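Laboratory Safety and Operations

Grip force fault at the Drellorora handling bench: findings and interim measures

The Drellorora handling bench has returned to limited service following a fault in May in which a two-fingered gripper continued to close after its controller had issued a hold command. No person was injured. The test item was crushed and one finger pad was torn. The review has now been completed by Tiina Miettinen, and its main points are set out below for all staff and students who use the bench or work beside it.

What happened

The fault occurred during an unattended block of the food handling trials, in which the arm picks up baked goods and sets them down on a plate. The block was scheduled for 796 cycles. Shortly after 2 p.m. the gripper closed on a roll, reported the correct grip force and then kept closing. The arm carried on through its programmed path with the jaw fully shut. The operator in the adjoining room noticed the motor current alarm and pressed the emergency stop, which performed as intended.

The review established that the force reading sent to the controller had frozen at its last valid value. The controller, seeing a figure below the limit, continued to drive the fingers. The cause was a worn signal cable where it passes through the wrist, together with a software setting that accepted repeated identical readings without question. Either condition alone would have been caught by existing checks.

Maintenance records show that the cable had completed 2,326 hours of service. The Irum maintenance schedule in use at the bench called for a visual inspection only, and the wear was inside the sleeve. The schedule has been withdrawn pending revision.

The placing step is of particular concern to the review. At this point in the cycle the roll is held between the fingers with one end over the rim of the plate, and a late or excessive closure can drive the fingers or the item against the crockery. Broken crockery on the bench is treated as a reportable hazard.
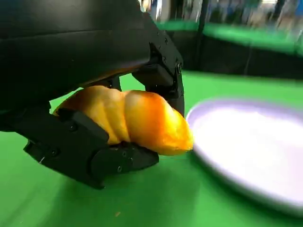 Interim measures

The following apply until further notice.

The bench may be run only with a trained operator present in the room. Unattended and overnight blocks are suspended.

Closing force is capped at 20 newtons in the controller and may not be raised locally. Requests for a higher limit are to be made in writing to Hilkka Oksanen, Head of Laboratory Operations.

The controller now stops the arm if the force reading does not change over a set interval while the fingers are in motion. Users must not disable this check, including during calibration.

Hands are to be kept outside the marked zone whenever the drive is energized. Items that have slipped or been dropped are to be retrieved only after the drive has been isolated and the indicator lamp is out.

Further work

A replacement cable has been fitted and the damaged pad renewed. The Dreneck bench uses the same wrist routing and will be taken out of service for inspection before its next booking. Users with reserved time on that bench will be contacted directly.

Staff are reminded that unexpected gripper behaviour should be reported on the same day, even where the arm recovers without intervention. Two earlier entries in the bench log noted a "slow release" and were not passed on. Log entries of this kind will now be reviewed weekly.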